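Pre-show walkthrough, Hollow main room – sound, stage and power
Checked by Joonas, 8 Jun 2024

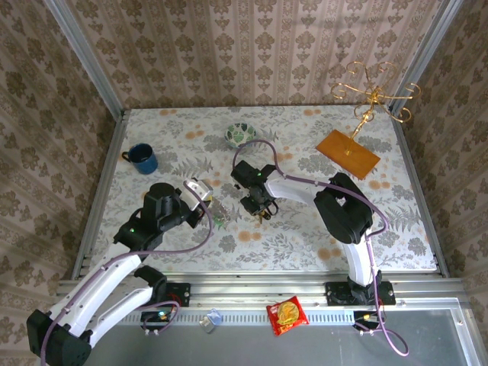 I got in before the band so I could do this without a bass player noodling in my ear. Capacity tonight is 300, standing.

Stage power: OK
All the outlets tested fine. I swapped one extension cord at stage left – the plug was cracked and I'm not taping it again!

Cable runs: FIX BEFORE DOORS
The snake crosses the side steps with no cover on it. Lauri has the rubber ramps in his van (I texted him twice).

Speaker stacks: OK
Straps tight, both sides. I gave them a good shove and nothing moved.

Overhead lights: OK, with a grumble
Safety cables are on every fixture. The clamp on the back truss is getting stiff and I'd like a new one before October.

Sound level: OK
Limiter is set and locked. Elsa, please don't give Belay's engineer the code, however nicely he asks.

Drum riser: FIXED
One leg wasn't latched. It is now, but look again after soundcheck.

Exits: OK
Merch table was creeping toward the side door, so I pushed it back. Sirkka knows.

Earplugs: LOW
One box left at the bar. I've put more on the order.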